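Cuaderno de taller, alojamiento de acogida Stukow
17 de diciembre de 2018

Llegada del segundo grupo desde Ouazzani. Venían con retraso, el autobús parado en el paso por la nieve. Siete familias, no las cinco de la lista que nos mandaron. Hablar con Phong Đồng de quién actualiza esa lista, porque en mayo pasó lo mismo y acabamos repartiendo colchones en el pasillo.

Agua
El depósito del patio pierde por la junta de abajo. Cambiada la goma, sigue goteando algo. Tùng Kim dice que es la rosca, yo creo que la goma nueva es de otra medida. Mirar mañana con luz. De momento cubo debajo y vaciarlo antes de dormir, que anoche se heló el suelo y casi se cae la señora mayor del ala norte.
Pastillas de cloro: quedan 3 cajas. Pedir ya, Henura tarda.

Estufas
Ala sur bien. Ala norte tira mal, humo al encender. Subí al tejado: nido viejo en el tubo, sacado. Falta probar con la puerta cerrada. El detector de monóxido de la habitación 14 pita por pila, no por gas, comprobado dos veces con el otro aparato. Pila cambiada. Aun así dejar la rejilla abierta y avisar a la familia, que la tapan con cartón por el frío (normal, pero no puede ser). Explicarlo con el intérprete, el cartel solo en francés no sirve.

Papeles
Dos familias sin registro. Una tiene el resguardo de Nisberg, mojado, se lee el número pero no el sello. Fotocopiado y metido en funda. La otra no tiene nada, ni cita. Phong llama a la oficina a primera hora, si no contestan ir en persona. No prometer fechas a nadie, la ultima vez dijimos una semana y fueron más de 2 meses.

Ropa de cama
Bajeras puestas en las habitaciones grandes. Lo azul va aparte de lo verde, si no luego no hay manera de cuadrar los juegos.

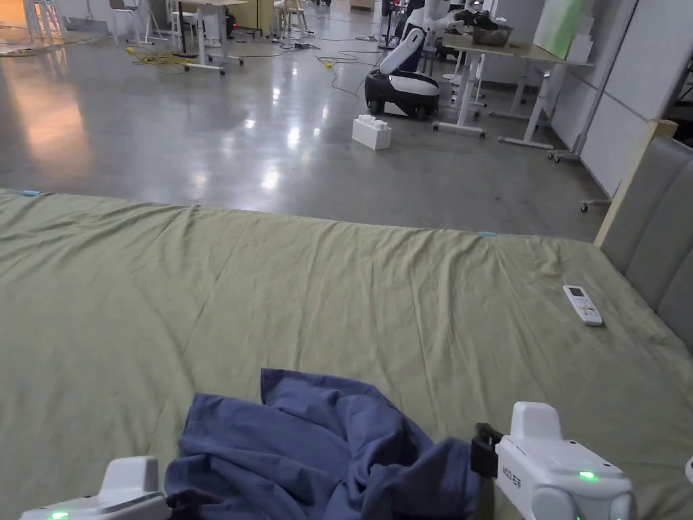

Mantas
Faltan para los recien llegados del ala norte. Las grises pican y los críos no las quieren, ponerlas encima de otra. Preguntar a Stukow centro si les sobran de la campaña anterior.

Pendiente
- junta del depósito
- probar estufa norte con puerta cerrada
- cloro, pedido a Henura
- cartel de la rejilla en árabe
- leche infantil, preguntó la madre de los mellizos, no hay
- llave del almacén, la tiene Tùng, hacer copia

Turno de noche lo hago yo. Sigo mañana.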